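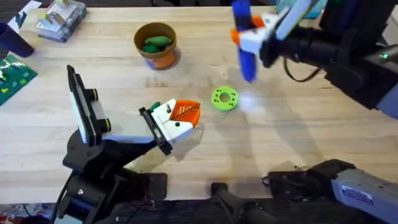
About Zurnden

Hello, and thanks for clicking on the page most people skip! I'm the person who answers the emails, packs the parcels and sweeps up the little curls of plastic, so if you've ever bought anything from Zurnden you've probably already had a note from me asking whether you meant the short screws or the long ones.

Zurnden makes small printed parts and puts them together. Brackets, blocks, rings, spacers, clips, the odd knob for a cooker that went out of production before I'd left school. Some go out as loose parts in a bag and some go out screwed together and ready to use. It's a small business in Driltby, above what used to be a shoe repairer's, and on warm days the stairs still smell faintly of glue (his, I think, although I'm not ruling out mine).

How it started

I bought a printer to mend a greenhouse. The vents had plastic catches that snapped every winter, and the only replacements I could find came in packs of twenty with a postage charge that made me laugh out loud. So I drew one, printed it, swore at it, printed it again, and by the fourth go I had a catch that fitted. My neighbour wanted a set. Then her allotment wanted a set, and I spent most of that November printing greenhouse catches on the landing with a blanket over the printer to keep the noise down. Please don't do that, by the way. The blanket was a terrible idea.

The first proper order was for 70 catches, and the second was for 300, from a garden centre that had seen them on somebody's cold frame. I couldn't do 300 on the landing. That's how I ended up with the room over the shoe shop, a kettle, and a lot of shelves that came with the lease and slope very slightly to the left.

What we make now

The catches are still on the list and I'm very fond of them, but the thing we're best known for these days is Plendurus. It's our range of screw-together parts, and the idea is that everything uses the same few screws, so you can take a block off one thing and put it on another without digging through a jam jar. There are 76 parts in the range at the moment. I'd like to say I planned it like that, but it grew one request at a time, and there are a couple of spacers in there that only one customer has ever bought. He buys them every spring. They're staying.

We print in white, orange, green and black. Other colours can be had if you ask nicely and don't mind waiting, and I keep the odds and ends of old reels in a drawer for people who want one small part and aren't fussy what it looks like. Bright parts are much easier to find on a garage floor, and I'd choose orange for nearly anything that's going to be dropped.

The table

People who come to collect their orders always end up patting the table, so it ought to have its own bit. It's a big pale wooden thing, long planks side by side with a good clear grain and a few knots, and it came from Bermúdez, the timber yard down by the canal. I'd gone in for shelf brackets. They had the top leaning against the wall in the back, meant for a kitchen that had changed its mind, and I stood there doing sums in my head and then rang a friend with a van.

It's got scuffs now and I've stopped minding. I oil it when I remember. Pale wood is lovely for small work: black screws show up on it straight away, which matters when you've got a dish of them and a sleeve that likes to catch on the dish. I do have to be careful with the natural-coloured parts, mind you, as they vanish completely and turn up weeks later under the tape gun.

Putting things together

This is the part of the job I love best. Printed plastic is softer than people expect, and a screw will happily chew its way out of a hole if you lean on it. So we drive them slowly and with the bit held dead straight, and we stop as soon as the head has gone down into its countersink. A power screwdriver is fine for this (mine spent years on its highest setting before I read the booklet) as long as the clutch is turned right down. If a block has two screws, I start both before I tighten either, and the ridged pieces get a last wiggle to check they're sitting properly before anything is nipped up.

If yours arrives in bits and you're doing it at home, an ordinary little screwdriver does the job perfectly well. Put a tea towel underneath if you're on a polished table, take your time, and if a screw starts to feel gritty, back it out and blow in the hole. Nine times out of ten it's a crumb of plastic.
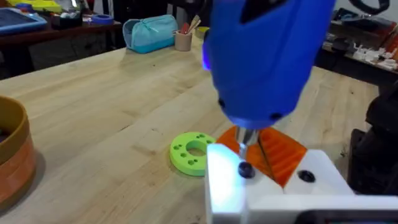
Repairs and one-offs

Yes, we still do them! Send me a photo with a ruler in it, or post the broken part if it's small enough. I'll tell you whether I think a printed one would last, and if I don't think so I'll say that too. Things that get very hot are usually a no, and so is anything holding up a person. Fridge shelf ends, curtain bits, blind pulleys, pram clips for dolls' prams and the little feet off the bottom of keyboards are all a yes.

One-offs start at £15, and that includes one redraw if the first try doesn't fit. I keep every drawing, so if you need another in five years it'll just be the price of the printing.

Visiting us

Please do, but send an email first so that I'm not out at the post office. We're up the green door next to the bakery in Driltby, first floor, and the stairs are steep. If stairs are tricky, say so and I'll bring your parcel down to you. There's a bench outside and the bakery does a very decent cheese scone.

The sample trays are out for anyone to rummage through. Bring the thing you're trying to fix, if you can carry it. Trying a part against the real object saves a huge amount of measuring, and I'm nosy and like to see what people have got.

Parcels go out every weekday and I use paper tape and second-hand boxes, so yours may well say bananas on the side.

This page was last updated on 14 June 2018, when I also finally changed the phone number at the bottom.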